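An Afternoon Among the Arms at Flanum

7 min read

The door to the Flanum robotics hall sticks, so you come in shoulder first, and the first thing I heard on the other side was a child yelling "Again!" at a machine. It did it again. I liked the place right away.

Flanum opens its hall to the public each March, and this spring 600 people signed up, with a further 936 on a waiting list that Prapai Thaweesak, who runs the day, still sounds guilty about. Groups go through 30 at a time. You get a paper wristband, a cup of very strong coffee if you want one, and then you're on the floor with the arms – close enough to hear the joints settle after each move, a soft little tick I kept noticing all afternoon.

I'd come for the Jornska project, the one that deals with household things. Factory robots have been lifting the same part from the same tray for decades, and they're wonderful at it. Jornska's team wants arms that can cope with a kitchen table on a bad morning, when nothing is where it was and half of it is squashy. Wiroj Srisuk, at the controls for most of my visit, told me a steel bolt is a vacation. You know its shape, and it keeps that shape when you squeeze it. A stuffed toy folds, slides, leans on its neighbor and hides its own edges. A cup is the opposite problem, all hard curve and one handle, and it will roll if you so much as brush it wrong!

So both kinds of trouble go out on the table together, and the arms get to work. Srisuk talks to them under his breath the whole time (he denies this). Every attempt is logged, including the clumsy ones, and the clumsy ones draw the biggest crowd. People lean in. They hold their breath over a mug. A man next to me gripped the rail with both hands and whispered "easy, easy" as if he were backing a trailer into a garage.
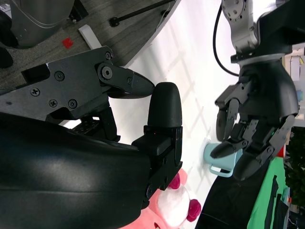
Plush and pottery, as the grippers meet them.

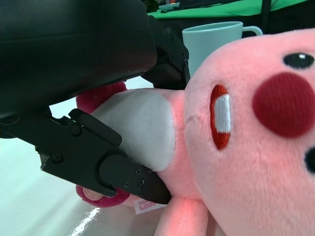

Naa Tetteh, back for a third open day, was less taken with all this than I was, and told me so over the last of the coffee. She would like to see the arms work at the pace of a real household, she said, with somebody reaching across for the sugar, and until then she'll believe in the bolt-pickers and wait on the rest. She did admit she had stayed at the rail for two full sessions, and that she'd already asked Thaweesak to put her down for next March.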